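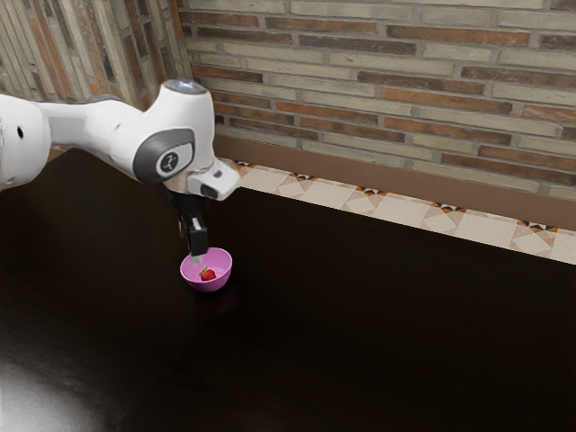
By Ileana Dobre | Opinion | 7 October 2022

Home Racing Calendar Standings Opinion

Endurance racing has a problem with its last hour, and the people who run it keep treating that as a strength.

I was at Druneck in June for the 11-hour race. The Sterkwood car led for most of the afternoon and all of the evening. Darius Vlad drove the final stint with a full lap in hand. Then a slower car dropped a piece of bodywork at the hairpin, the safety car came out, and the rules allowed everyone on the lead lap or one lap down to close up behind him. When the race went green again there were 11 minutes left and four cars on his bumper. He finished third.

Nothing illegal happened. Eltau won, and they won with a good restart and fresher tires. Their team manager, Ovidiu Sandu, told reporters that this is how the series works and that everybody signs up for it. He is right about that. My complaint is with what they are asked to sign.

The wave-by rule was written for sprint races, where a car can lose a lap because of one slow pit stop and has no time to get it back. In a long race a lap is something else. Sterkwood's lap came from 574 miles of driving without a mistake, good fuel numbers and quick brake changes. Giving it away so that the broadcast has a close finish makes the first ten hours worth very little. If that is what the series wants, it should run shorter races and save the teams the money.
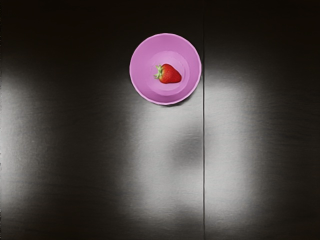

The usual defense is that fans want a fight at the end. I have sat in the grandstand at Druneck with those fans. Plenty of them arrive in the morning, bring lunch, and follow the gaps on their phones all day. They know what a lap is worth. A close finish put together by the rulebook is a single strawberry in a pink bowl, and the series is asking people to call it lunch. Give them a race where the order at hour nine still counts at hour 11.

There is a fair argument on the other side. Floarea Mihăilă, who engineered the Mac an tSaoi entry, pointed out to me that her car got back into the race twice through wave-bys after a faulty sensor put it two laps down early on. Without the rule they would have been circulating for points all day. I accept that. Small teams need some way back, and a race with two cars in it by sunset is hard to sell.

So keep the rule for the first part of the race and drop it for the last 100 minutes. A team with an early problem still gets its chance, and a team that has built a lead keeps what it built. The safety car would still bunch up the cars on the same lap, which is enough of a penalty for the leader.

The series meets to settle next year's rules before the winter tests. I hope this is on the list. Vlad is a patient driver and he said very little after the race. I would have said more.

Tags: Endurance, Rules, Druneck

More in Opinion
Yoga Govindasamy: Night practice should be longer
Why 51 cars is too many for Druneck
Eltau and the price of a second car
Driver ratings need a rethink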